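Keeping the Old Brick: A Conversation With the Head of Building Repair at Zallitz

Interview conducted in May at the Driltska Street office

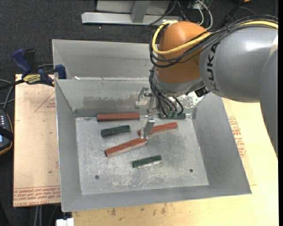
A trade that starts with mortar

The Zallitz Building Trust looks after 76 masonry properties, most of them row houses and small workshops put up before the town had a rail line. Its head of building repair has held the post for 17 years and came to it from bricklaying. The Trust does not publish the names of its staff, and the interview was given on that basis.

Asked what the public most often misunderstands about old walls, the head of repair began with mortar. "People look at a wall and see brick," the head of repair said. "When I look at it, I see the joints first. A soft lime joint lets the wall move a little and lets water out. If someone has filled those joints with hard cement, the water leaves through the face of the brick instead, and after some winters the face comes away."

Much of the Trust's present work consists of undoing repairs of that kind. At Cadwaladr Row, a terrace on the north side of town, cement pointing was removed by hand over two seasons. Power grinders were ruled out after a trial on a rear wall. The joints are narrow, and the trial left cuts in the brick on both sides.

"It was slow work and the tenants were patient with us," the head of repair said. "We had scaffolding in front of their windows from May until the first frost. I would not want to live behind that netting myself, and I told them so."

Where replacement brick comes from

The Trust replaces a brick only when it can no longer carry load or keep out the weather. A damaged brick that is still sound at the back may be cut out, turned around and set again with its inner face to the street. This costs more in labor than fitting a new one, but it keeps the color of the wall.

When a replacement is needed, the first source is the Trust's own store on Driltska Street, which currently holds 3000 reclaimed bricks sorted by length, thickness and shade. The second is a small kiln at Zirden that fires to order. The kiln asks for a sample and a minimum order, and delivery has taken as long as 6 months.

"The color match gets all the attention, and size is the harder problem," the head of repair said. "A brick that is a little too tall throws off every course above it. The old yards did not agree with one another on size. We have one house where the front and the back came from different yards, and you cannot use the same replacement on both."

New brick from Zirden is left outdoors through one winter before use. The head of repair acknowledged that this practice is debated inside the Trust. Some colleagues regard a season in the open as a fair test of frost resistance, while others consider the kiln's own results sufficient and would prefer to shorten the schedule.

Training and its limits

The Trust takes on apprentices each year and places them with a senior mason. The first weeks are spent cleaning reclaimed brick with a hammer and bolster, a task the head of repair declined to describe as interesting.

"It is dull and it is dusty, and we supply masks and insist on them," the head of repair said. "But by the end of it they can tell a soft brick from a hard one by the sound. I have not found another way to teach that."

Not all apprentices stay. Commercial sites pay more, and the Trust has lost several trained masons to builders in the region. Asked whether this was a disappointment, the head of repair gave a measured answer. "I would like to keep them, of course. Still, if a mason who knows lime is working on an ordinary job across the county, some old wall over there may be treated better than it would have been."

What owners can do

The interview closed with questions sent in by readers who own older homes. On damp patches at ground level, the advice was to look at gutters, downspouts and the height of the soil before paying for any treatment to the wall itself. Flower beds raised against a house are a frequent cause – and an inexpensive one to correct.

On clear sealants, the head of repair was firm. "I am asked about them every week. Please do not put one on an old brick wall without advice from somebody who has seen the wall. Once it is in the brick, it is very hard to get out."

Painted brick drew a longer reply. The Trust does not strip paint as a matter of course. Where the paint is sound and the wall behind it is dry, it is left in place and recorded. Where it is peeling, a test patch is cleaned low down on a rear wall and checked again after the next wet season. Sandblasting is not permitted on any Trust property.

Owners in the Zallitz area may bring a single brick or a piece of mortar to the Driltska Street office for an opinion, free of charge. Samples should be dry and labeled with the street address and the side of the building they came from. The repair desk is open from 9 a.m. until noon.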